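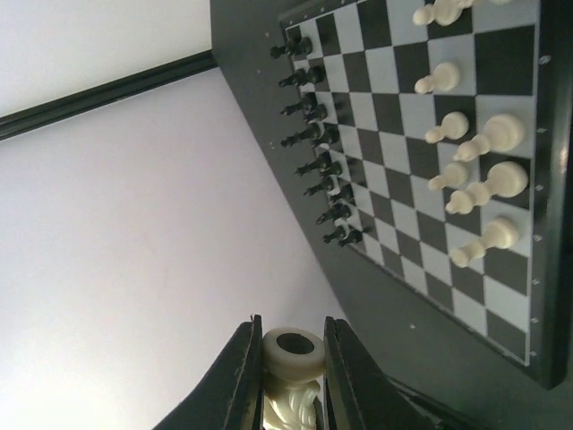

Chess Table at Flenulmont: Questions We Get a Lot

Last updated Tuesday, September 12, 2023. Questions not covered, ask Shamim Ghumman at the front desk or leave a note in the box.

Do I need to bring my own set?
No. Sets stay here. You can bring one if you like it better, just keep your pieces off our table when you pack up. We still have a stray bishop from July that fits none of our sets. If it's yours, please come get it.

Which set should I take?
Black and gray board with the cream pieces is the everyday one. Light squares on that board are a pale gray, not white, people ask. Plays the same. The Rengifo set is for league nights only, ask first.

How do I set up the board?
Light square in the right-hand corner nearest you. Both players. Rooks in the corners, then knights, then bishops, queen on her own color, king next to her. Pawns across the row in front. If your board has the letters and numbers along the border, white sits at the 1 side, letters run a to h from the left.

The queen and king look alike. Which is which?
Yes, the most common question we get. King is the taller one, cross on top in most sets. Queen has the crown. Stand the two side by side and compare before you start, saves an arguement at move 20.

Can I play if I only know how the pieces move?
Yes. That's most of us. Hernán Inga runs a beginner hour before the regular games, no sign-up. Castling and en passant get covered, bring questions.

How long can I keep a table?
One game, or 50 minutes if people are waiting. If no one's waiting, stay put.

Are there clocks?
3 of them. Sign the sheet. Put the clock on black's choice of side, reset it when you're done. If the buttons stick tell Shamim, don't bang it.

Do we have to write down our moves?
Not for casual games. League games yes, both players. Pads are in the drawer with the pencils. Take a pencil, bring back a pencil.

What do I do with the pieces when we finish?
Back in the container. Not left on the board "for the next people". Next people always find a pawn gone and then we are all under the table looking for it.

Is there an order for putting them away?
Big pieces first, pawns last. Pick them up by the base or the middle, whichever, but lower them in. Don't tip the whole board over the bin. It's loud and it chips the crowns on the queens, and we've had to replace one already.

White pieces and black pieces in the same container?
No, please. One color per container. Lighter pieces pick up marks from the dark ones and Teófilo Arboleda is the one who ends up wiping them.
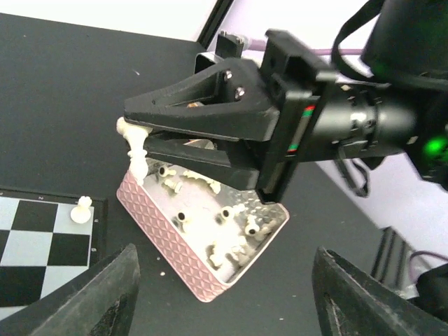 Also makes it much quicker to check that a side is complete. 8 pawns, 2 rooks, 2 knights, 2 bishops, king, queen. Sixteen. Same for the other side.

A piece is missing, now what?
Look on the floor, look in your sleeves and bag (it happens). Then write it on the card in the drawer with the color and the piece. Don't borrow from another set to fill the gap, please, that's how we got into the mess with two sets that had five knights.

Can I buy a replacement piece?
You don't have to, accidents happen. If you want to anyway, Yusri Wibisono keeps the list of what we need. We've been getting ours through Cikora, they sell singles.

How do I clean a board?
Dry cloth. A damp one if somebody got jam on it. No spray. Wipe along the border too, where the markings are, gently, they fade. Dry it before you stack it.

Food and drinks?
Drinks with a lid, on the side shelf, not on the table with the board. Food in the other room. Sorry. We lost a felt mat to cocoa.

Do you keep extra queens for promotion?
One spare of each color per set, most of the time. If it isn't there use an upside down rook for casual games. For league games stop the clock and ask.

Are kids ok?
Under 7 with a grown up at the table. Older is fine alone if they can manage a game and tidy up after.

Any lessons beyond the beginner hour?
Heriberto Llanos does an openings talk once in a while, dates go on the door. He goes fast, so sit near the front. There's also a shelf of chess books, the Jindel puzzle book is the good one for starting out. The fat one with 2000 puzzles is missing its answer pages, you've been warned.

Can I take a set home?
Overnight, yes, everyday sets only. Sign it out, count both sides in and out, back by opening time. Not the clocks.

Can I leave a half-finished game set up?
No, tables get used. Write down the position or take a photo on your phone, then pack up as usual. Label the scoresheet with both names and whose move it is, adn put it in the top drawer.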